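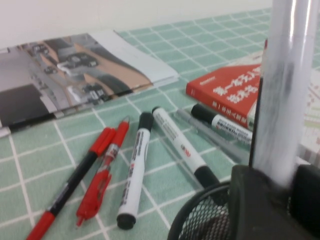

An open magazine on the table.

The Night Bus to Hultley

A short story
By the night desk
May

Print this story | E-mail this story

The bus left Cotatlow at ten past nine and I was on it, barely. One shoe untied. A bag with a sweater and half a sandwich. I had 262 dollars in an envelope and my sister's old key, which might not fit anything anymore.

She hadn't called. That was the thing. Three years of calls every month, then in May none, and I said to myself she's busy. People get busy. I said it all through April too.

Rain past the Cadwaladr turnoff. Big slow drops. The driver had the radio on low – some ball game, then just talk. I tried to sleep and got as far as closing my eyes.

Our mother sold the house for less than it was worth and my sister never forgave me for signing. I didn't read it. I was late for work, I signed on the hood of the car, wind trying to take the pages. Thats how I do most things. 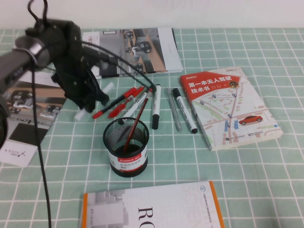
So I practiced. I'm sorry about the house. No. I'm sorry about the way the house went. Worse. I tried it under my breath against the window and the glass fogged up and I wiped it with my sleeve, and there was Clasteck going by, three streetlights and the feed store, and the road where we learned to ride bikes. Gone before I could look right.

I had 900 things to say to her. I'd settle for hello.

Across the aisle a woman was peeling an orange in one long strip. The whole bus smelled of it. I must of been talking out loud because she stopped with her thumb in the peel.

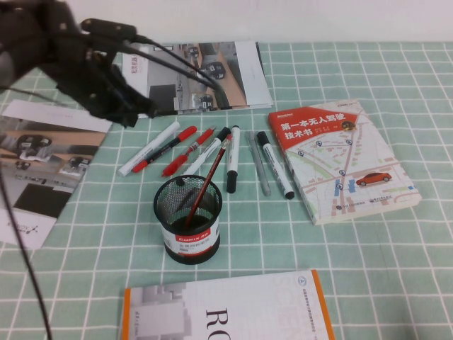

You don't lead with sorry, she said, you lead with are you hungry, and if they say yes then you're in the kitchen and the rest takes care of itself. She gave me half the orange. She never asked who it was for.

Hultley at last. Almost midnight. The station closed, a vending machine humming by the door. I walked because there was no cab and anyway I needed the walk. Up the hill, left at the church, wrong street, back down, left again. Wet socks.
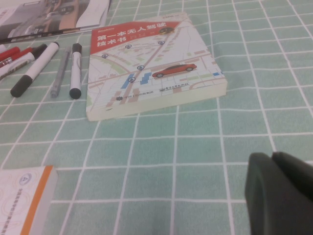 Her porch light was on. The key went in and stuck halfway, and I stood there jiggling it like a burglar – a bad one – until I heard feet on the stairs. Slow feet. Then the chain.

She had her hair cut short. She looked at me, the shoe, the bag.

"Are you hungry?" I said.

"It's midnight," she said. "It's my house."

But she went ahead of me into the kitchen and put the pan on, and I took off my wet socks by the door.

Last updated: May, 11:40 p.m.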